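4. How listing texts describe the kitchen

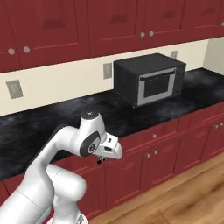 Figure 2. Kitchen with red upper and lower cabinets, black marble countertop and light wood floor.

When we began reading property listings for this study, we expected the location sentence to be the most interesting part. It has been well covered in earlier work on housing adverts, and our own Section 3 adds to that. But the kitchen sentence won us over completely! It is short, it turns up in nearly every advert, and it changes its wording according to who is selling, who is expected to buy and how long the home has been on the market.

The corpus holds 2,291 sale listings from Drutovville and the neighbouring coastal district of Prundia, all collected through the Preveo portal in April. Each listing was stored with its asking price, floor area, the name of the agency and the full description as the buyer would have read it. Listings that had been posted twice under different headings were merged. Where the two texts differed we kept the longer one, and the shorter version went into a separate file that Pierina Marras used for checking the merge.

4.1 Coding

Two of us, Noemi Bassi and Touran Zamani, read every kitchen sentence and marked it for three things: whether it named a colour, whether it named a material, and whether it said anything about how the room is used. "Granite worktop" counts as a material. "Ideal for family breakfasts" counts as use. "Fully fitted" was harder than we had bargained for, as agents seem to use it for anything from a complete set of appliances to a sink and a row of cupboards. In the end we gave it a code of its own, and we are very glad we did (see 4.3).

Disagreements were settled by talking them through with Ermanno Vitale, who had not seen the prices. We kept notes on every case, and these notes proved a lovely source in their own right. A good many concern the word "American", which some agents use for a kitchen open to the living room and others for one with a breakfast bar, walls or no walls.

4.2 Colour is rare, material is common

Agents write freely about stone, wood and tile, but they are shy of colour. White is the exception, and it usually arrives with "bright" or "modern" beside it. Strong colours such as red or green are hardly ever named in the text. We asked Aldo Bianchini, who trained listing writers at the De Luca agency, why this might be. His view is that a named colour lets a reader rule the home out before a viewing, whereas a named stone sounds like money already spent. We find this persuasive, though we would love to see it tested with buyers.

Material words also cluster. A listing that mentions the worktop will very often go on to mention the floor, and the order hardly varies: worktop first, then cupboards, then floor. It is as if the writer were standing in the doorway and letting the eye drop.

4.3 "Fully fitted" and the second-home buyer

The most exciting pattern for us lies in Prundia, where a large share of the adverts are written for people who plan to spend only part of the year there. In these texts "fully fitted" tends to stand alone, with no material and no colour, followed at once by the distance to the beach. Adverts from inland Drutovville treat the same phrase as an opening and carry on with storage, gas or electric cooking, and the utility room. One advert gives more words to a larder than to both bedrooms.

We read this as a difference in who is imagined at the stove. A seller writing for year-round residents expects questions about cooking and answers them early. A seller writing for summer visitors offers reassurance and moves on to the terrace. The few Prundia listings that break the pattern are mostly older village houses, and their descriptions are a joy to read, full of bread ovens and stone sinks. We return to them in Section 5, where the terrace sentence is coded in the same way.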